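How to Check a Used Small SUV Before You Hand Over Any Money

Most guides to buying a used car are written by someone with a car to sell you, or by someone paid by them. I've read dozens. They tell you to kick the tires, trust your gut and get a history report, in whatever order fits around the ads. My gut once told me to buy a Stivard wagon with a cracked subframe, so I no longer consult it.

What follows is the routine I use now. It takes around 90 minutes if the seller leaves you alone, and you need a flashlight, a fridge magnet, an old towel to kneel on and a cheap code reader.

Before you go

Phone first. Ask whether the engine will be cold when you arrive, and say you want it that way. Some sellers will "just move it out of the garage" for you at ten to nine. Put your hand on the hood when you get there. If it's warm, come back another day or knock the car off your list.

Ask for the VIN over the phone and run it yourself. A report the seller has already printed is a nice piece of paper. A clean report means no one filed a claim, and plenty of people pay cash to a cousin with a spray gun.

Go in daylight, and dry daylight if you can get it. Rain hides everything from bad paint to a weeping shock absorber.

Outside

Start at one corner and look down the side of the car with your eye close to the metal. You want reflections that run straight. A ripple on the rear quarter panel is filler until someone proves otherwise. Run the magnet along the sills and the wheel arches, remembering that plastic cladding won't hold it and neither will an aluminum hood. That second one caught me out for years and probably cost me a decent Lalel.

Compare the gaps around each door with the same gap on the other side. Then open all the doors and look at the bolts on the hinges. Chipped paint on a bolt head means a wrench has been on it.

Tires tell you more about the owner than the owner will. Four matching tires of a brand you've heard of is a good sign. Four different ones means every repair on the car was done as cheaply as possible. Wear on the inside edge only is an alignment problem at best, and on the older Bretero it's usually the rear bushings.

Underneath

This is where the towel comes in. Surface rust on exhaust parts and suspension arms is normal anywhere they salt the roads. Flaking rust on the frame rails is the end of the conversation. Fresh black undercoating on a ten-year-old car in March should make you very suspicious, whatever you're told about rustproofing. Push on it with a thumb.

If the car is sold as all-wheel drive, look for the rear driveshaft and differential. I mean it. Badges come off in a parking lot and go on just as easily, and I've seen a front-drive Guthrie advertised as AWD by a man who seemed sincerely to believe it.

Under the hood

Pull the dipstick, wipe it, pull it again. Dark oil is fine. Milky oil is not. Check the coolant in the reservoir with the engine cold and never open the cap hot. A spotless engine bay doesn't impress me, and it shouldn't impress you either – steam cleaning costs a lot less than a new rear main seal.

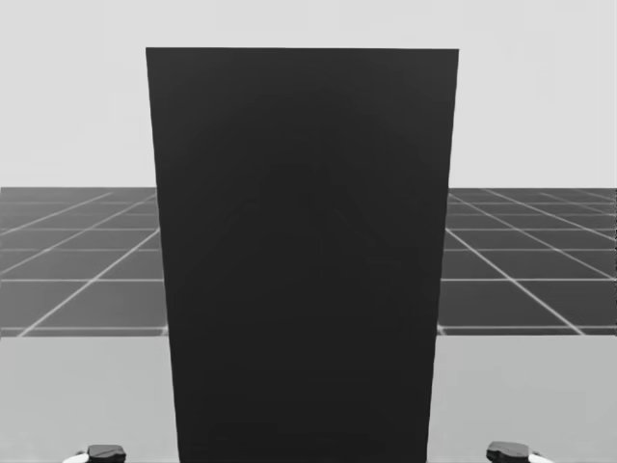

Ishbel Geddes

Starting it up

Turn the key to "on" and watch the warning lights before you start the engine. They should all come on and then go out. A check engine light that never comes on at all has had its bulb pulled, or something cleverer done to it. Plug in the reader and look at the readiness monitors. If several say "not ready", the codes have been cleared recently, and you should ask when and why. "The battery died" is the usual answer, and once in a while it's even true.

The drive

Twenty minutes at the least, with the radio off. Get it up to 100 on the highway and hold it there. Some of these small SUVs have a continuously variable transmission, and you're listening for a whine that rises with speed and a shudder when you pull away gently from a stop. Do a few full-lock turns in an empty lot, both directions. Clicking is a CV joint. Binding is the AWD coupling, and that one isn't cheap.

Brake firmly from highway speed when there's no one behind you. A shake in the wheel is rotors.

Paying for a second opinion

If it passes all that, book an independent inspection. Lorna Laing, who does mine, charged $293 the last time, and she found 2 things I'd missed. A seller who refuses an inspection has given you the result for free. Don't use the shop the seller recommends, and don't leave a deposit on a Sunday when every garage in town is closed and you can't check a thing until the morning.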